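Winter swimming, week one

November 25, 2018

I have finally done it. After saying "next year" every year since I moved here, I got into the lake at Stalen this morning and stayed in for five whole minutes!

Bezawit Gebretsadik has been going in since April and she talked me through it on the jetty. Breathe out as you go down the ladder. Keep your hands moving. Don't try to be brave about it. I swore loudly at the second rung (sorry, dog walkers) and then something in my chest let go and I was swimming, properly swimming, with the mist coming off the far bank and a heron giving me a look.
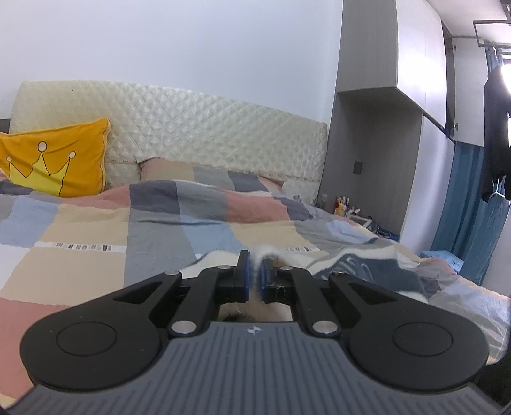 Getting out is the hard bit. My fingers stopped working on the buttons of my coat, so next time it's all zips and pull-on things. Bezawit lays her clothes out in the order she'll put them on, top layer at the bottom of the pile, and she was dressed and pouring tea while I was still hopping about with one sock.

We caught the 604 back into town and went to Ponetti for eggs. I have never been so hungry in my life. I had two breakfasts and would have gone for a third if the bus home hadn't been due.
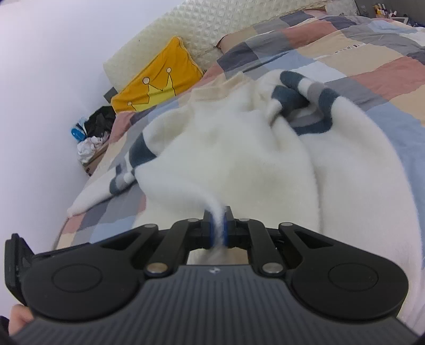

Fluffy cream jumper on the patchwork.

I was glowing until lunchtime, and then I slept like a log on the sofa. Bezawit wants to try the tarn at Maes next, a walk of up to 40 minutes from the road, and I've said yes before I could think about it. Does anyone have a good woolly hat they swear by? Mine slid over my eyes the whole way round.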